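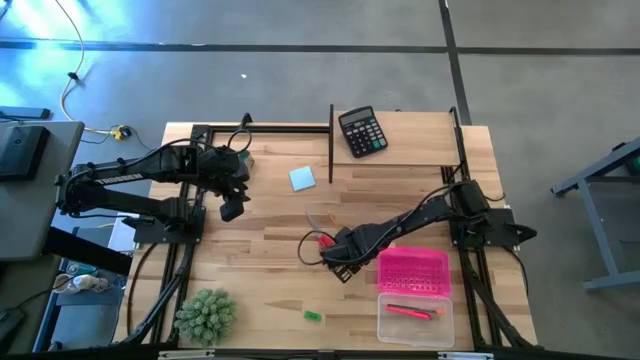

Rungrueang wrote in after the April issue to ask why the desk supply list still specifies one pair of scissors per station when most packets now come with a tear strip. Fair question, and the list has been revised in part. Tear strips cover the Wavum refill packs only. Curine ships its paper bands and card sleeves sealed, and pulling them open by hand splits the sleeve along the fold. Scissors stay on the list.

The revised list takes effect on Sunday. Changes are as follows.

Scissors: one pair per station, closed when set down. Pairs with a loose pivot go back to the supply cabinet for replacement. Do not tighten the screw past the point where the blades drag.

Calculators: shared, one for every 2 stations. Desktop models only. Pocket models have been withdrawn from the list, as the keys are too small for anyone working through a full order sheet.

Sticky notes: square pads, 70 sheets, one color per station. Rultia has dropped the lined version, so plain pads will be issued until stock runs out.

Crayons: one box per station, for marking cartons and rough card. Ink markers bleed through the Curine sleeves and are no longer issued for that purpose.
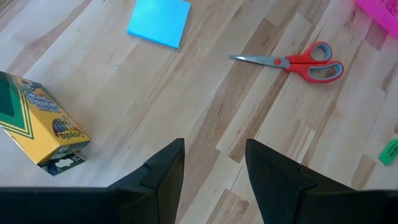

Layout is the other item that drew comments. The old rule asked for all supplies in a single row along the back of the work surface, and in practice small items ended up behind large ones. The new rule asks only for clear space between items, so that each can be picked up without moving another. Blue sticky notes, red-handled scissors and a yellow crayon box are easy to tell apart at a glance on pale wood; brown card and kraft tape are not, and these should be kept in the tray.

Refill requests go in by 4 p.m. for next-day issue. The limit is 20 items per request. Larger orders need a separate sheet, with the station number written at the top.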